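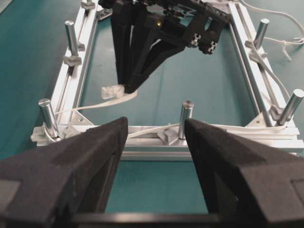 **Figure 3.** Cable routing task, three views from the demonstration set.

### 4.2 Collecting demonstrations

Rigid-part assembly gives the operator a clear end state to aim for, but a flat cable changes shape each time it is touched. We therefore split each demonstration at the points where the operator changes grip. Both arms are driven by remote control, one per hand, and the operator sees the wrist views together with a view from above. In the routing task the cable must pass around upright metal pins mounted on a rectangle of slotted aluminum extrusion, while one gripper holds the white connector at its fingertips. The operator sets the pace and may stop at any time – pauses longer than 11 seconds are removed before training.

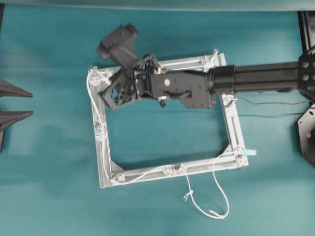
We recorded 179 demonstrations from two operators (Marchal and Langlois), both of whom had practiced with the Divik controller. A recording was kept if the cable was seated at every pin in the required order. Recordings with a dropped connector were kept too, provided the operator picked it up again without help. Joint positions, gripper opening and all camera streams were logged at 30 Hz and cut at the grip changes, giving 2239 segments.

Guiding the arms by hand was tried first. It gave smoother paths in open space, but the operator's forearms often blocked the upper view, and moving two arms at once proved tiring. Remote control was slower per trial and left the views clear. Bednarek and Hervieu labeled the segments separately and settled disagreements by replaying the joint data.

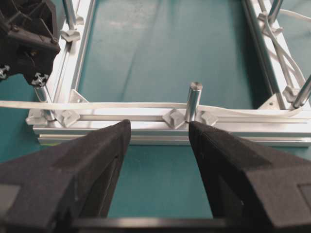 Segment borders are the main source of label noise. An operator may loosen the fingers slightly to let the cable slide, and a fixed threshold on gripper opening reads this as a release. We use a threshold with a short hold time instead, set once per operator and left unchanged for all later trials.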